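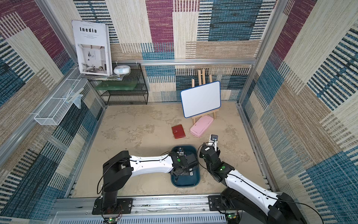

neddale3000
The shop says fabric wallpaper needs no lining paper, provided I buy their Saditine primer. Two coats, naturally. Is that true or just a sale?

mosier_2
Sounds like a sale to me. I lined mine and can't see a join after 3 years.

mayrhofer
Depends on the plaster. Old and patchy – line it. New and smooth – one coat of any decent primer, then try a short length behind a door on Friday and look again on Monday.

saditine fan
never had a problem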